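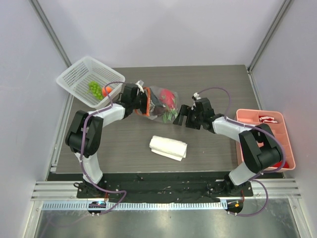
Opening a Dumpling Counter, Part 4: The Menu Gets Shorter

I spent most of December cutting things from the menu. When I first wrote it out there were 17 items on it, counting drinks. We are now at 10, and I think that is where it will stay until we open.

For anyone who is new here, the place is called Zullen. It will be a small counter with a few stools along the window, next door to the dry cleaner on Bloxham Street. We will sell dumplings, two soups, a cabbage salad and coffee. There is no table service. You order, you get a number, and you eat at the window or take it home.

The first things to go were the fried dumplings. I like them and so does everybody who tried them, but the fryer was the problem. The hood that came with the space is rated for a range and a steam kettle. A fryer would have meant a bigger hood and a new fire suppression system, and the quote for that was more than I paid for all the refrigeration. So everything is boiled or steamed, and you can have it finished in butter on the flat top for an extra dollar.

Next was the beet soup. I made it four different ways and never got one I would pay for. The chicken broth and the sour mushroom soup are both good, so I stopped there.

I also dropped two of the sweet fillings. Farmer cheese with lemon stays. The plum one leaked every time it was frozen and then boiled, and I tried more flour, less sugar, and a thicker wrapper. It works fine fresh. I can't promise fresh on a weekday at noon with two people working, so it is off. The apple one nobody missed.

What is left on the savory side is potato and onion, pork and dill, sauerkraut and mushroom, and beef with black pepper. An order is eight pieces. The beef is the one I changed most since the last post. It used to be all chuck and it came out dry. Now there is a fair amount of grated onion in it and some of the broth, and the mix sits overnight before we fill.

Dough

The dough has not changed. Flour, hot water, egg, a little oil, salt. It rests for an hour under a towel. I did switch flour, from the bread flour I use at home to an all-purpose that comes in big sacks from Guvau, the wholesaler across the river. It rolls out thinner and doesn't spring back as much. It also costs less, which helped me decide.

I did a full trial batch on Saturday to see how many we could make in a day by hand. My goal was 2000 pieces, and with three of us we got there a little after 6 p.m., having started at seven in the morning. That is too slow to do more than once a week. The pieces from the last two hours were also noticeably worse than the ones from the morning. Edges too thick, some of them not sealed well.

So I am looking at a used forming machine. There is one for sale from a bakery that is closing, a Drisositz, older than I would like but with a parts list you can still order from. It makes a half-moon shape with a ridged edge. I would rather have the pinched edge, but I have eaten plenty of dumplings with a ridged edge and never thought less of them. I am going to see it run before I pay anything. If it tears the thin dough, we will stay with hand forming and start with a smaller daily number.

Permits and the Sign

The plan review came back with two corrections. The hand sink has to move 10 inches away from the prep table or get a splash guard, and the mop sink needs a backflow preventer. The splash guard is already ordered. The plumber can do the other one next week.

The sign permit is still pending. The fee was $77, and I had to send the drawing in twice the first time around, with the lettering height marked on the second one.

Prices

A few of you asked. I don't have final prices. The potato will be the cheapest and the beef the most expensive, and there will be a mixed order for people who can't pick. Soup will come in one size. Coffee is drip only, with a free refill if you are sitting down.

Frozen bags to take home will come later, once I know how much we sell hot. They need their own label with ingredients and weight, and I haven't started on that.

Next post will be about the stools, which arrived in the wrong height.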